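README - Kutville household textiles list
v5, updated April, still a work in progress

What this is

A word list with short notes. Names people use for soft furnishings at home - sofas, settees, cushions, throws, rugs, pouffes and so on - gathered from charity shop tickets, small ads and chats over the counter in Kutville, Cheetham and Fliltengate. One row per term. 1,000 rows in the main file. Second file has the 52 terms we couldn't agree on, please don't merge them.

Why bother

Started as an argument over "settee" v "couch". Got bigger. Useful if you write listings, run a furniture reuse shop, or are trying to search old ads where the same thing goes by four names.

Files

terms.csv - main list
disputed.csv - the 52
areas.csv - place codes, see below
notes.txt - spelling oddities, read this before you email me

Columns in terms.csv

term - as written or said, lower case
means - plain meaning, one line
area - KU, CH or FL. Blank means we dont know
source - ticket, ad or spoken
age - old, current or both. Very much a judgement call
see_also - other rows, split with a semicolon

Sofa and floor
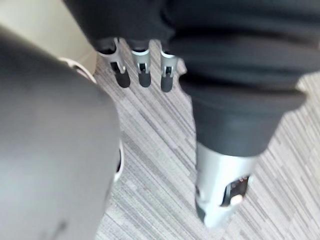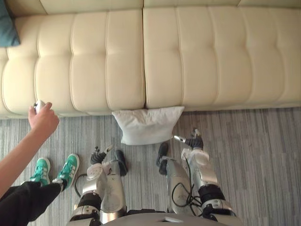
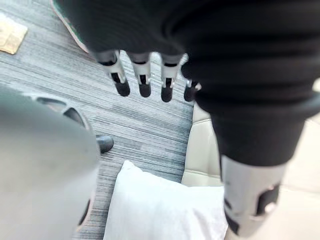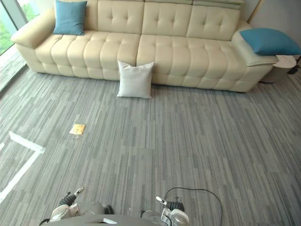
Lorraine Hulme
List editor, Jetville Words Project

Notes on the harder rows

settee / sofa / couch - kept as three rows. Cheetham tickets use settee nearly every time, the ads prefer sofa. Couch mostly spoken.

cushion / pillow - a mess. Some sellers put pillow for anything square that goes on a sofa, others only for beds. Both rows kept, both marked current. Do not "correct" the source wording.

scatter cushion - own row. Not the same as seat cushion, which is part of the sofa. Small ads mix these up constantly, so check means before counting.

tufted / buttoned / quilted - three rows, see_also links all ways. Trevor Horrocks wants "buttoned" only where there are buttons. Agreed, but older tickets don't bother.

carpet / rug / mat - carpet is fitted unless the ticket says otherwise. Except in FL, where "a carpet" can be a rug you roll up. Flagged in notes.txt.

cream / ivory / off white - colour words taken out in v4. Back in by request, still patchy.

Known problems

- Fliltengate is thin. Most of it is one shop's tickets.
- Ads repeat. Same sofa relisted every Friday counts once, or should do. Some will have slipped thru.
- see_also is one way in places. Fixing as I find them.
- "chaise" has three spellings. Left alone on purpose.
- Opens badly in some spreadsheets - pick UTF-8 and comma when it asks.

Using it

Free to copy, change and print. Say where you got it. If you sell something made from it, a copy for the Jetville shelf would be nice but not required.

Sending us words

One word per line, where you heard it, who was using it (shop, family, neighbour - no names please). Check terms.csv first. Trevor does the Cheetham ones, the rest come to me. Replies are slow before stocktake.

Next

More spoken terms for FL. Curtains and blinds, maybe, as a separate file. Bedding is not happening this year.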